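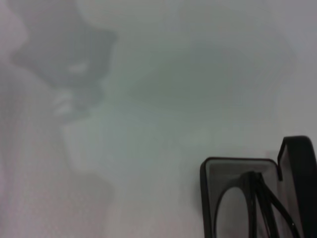 NOTICE TO THE RESIDENTS OF PLOVSKA CONCERNING THE RIVER

The District Office of Waters informs all residents that the river Cernar will be returned to its former bed in September. The work was approved at the spring session and is not subject to appeal. Residents who were born after the river was moved, and who therefore have no recollection of it, are asked to read this notice with particular care.

The river was removed from Plovska 42 years ago at the request of the mill. It has since been kept in the Sequeira valley, where it has behaved well. The valley has now asked for its fields back.

Houses standing in the former bed number 14. Their owners have been notified by letter and offered plots on the upper road. Thirteen owners have accepted. The remaining owner, Mrs. Benvinda Brandão, returned her letter with the spelling corrected and a note to the effect that she had been expecting the river for some time and did not intend to be out when it came.

An inspector, Mr. Hélder Teixeira, was sent to explain the matter to her. His report is on file and may be read at the counter during opening hours. He found the house in good order. The furniture on the ground floor had been raised on bricks. The carpets had been taken upstairs, along with the clock. Mrs. Brandão gave him soup and asked whether the river would be arriving from the left or from the right, as she wished to know which window to open. Mr. Teixeira consulted his map and told her from the left. She said that was how she remembered it.

He then explained that the depth of water at her address would exceed the height of the door. She asked him whether he had ever met the river. He stated that he had not, having joined the Office 30 years ago, by which time it was already in the valley. She said that in that case he could hardly speak for it.

Mr. Teixeira stayed until dark. The report does not say what was discussed after the soup. It recommends that no further letters be sent.

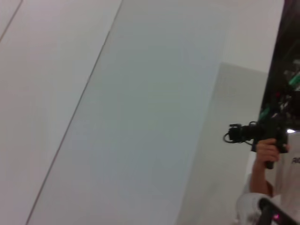 Plovska, July 2024

The Office has received a number of questions since the notice was first posted. They are answered below in the order of their arrival.

The bridge will remain where it is. It was never taken down, and residents who have been using it as a place to dry beans are asked to leave one side clear.

Fishing rights will be restored to the families that held them. Miss Zerrin Sezer has presented her grandfather's license, which permits him 210 trout in a season. The license has no date of expiry. The Office has stamped it.

Dr. Xiaoyan Ding, of the school, has asked whether the children may stand on the bank and watch. They may, provided that they are quiet. The river has not been among children for many years.

Several residents have asked whether it is the same river. The Office referred this question to its surveyor, Ms. Athina Zervas, who walked up to the valley and spent two nights beside the water. She has confirmed the width, the color and the rate of flow. She adds that on the second night she said the name of the village aloud, in an ordinary voice, and that the sound of the water stopped for as long as it takes to draw a breath. She does not offer this as a measurement. It has been entered under Remarks.

With regard to Mrs. Brandão, the Office has been asked by her neighbors to remove her for her own safety. It has no power to do so. The law provides for the removal of rivers from persons, and this has been done once. It makes no provision for the opposite case.

Mr. Teixeira has requested leave for the week in question. In the space provided for an address, he has written the address of Mrs. Brandão's house. The leave has been granted. He has drawn from stores one lamp, one pair of high boots and a length of rope, for which he has signed.

The sluice at Grarix will be opened at first light. Residents are asked to bring in their washing and to tie up their dogs. Windows on the left side may be opened at the discretion of the householder.

By order of the District Office of Waters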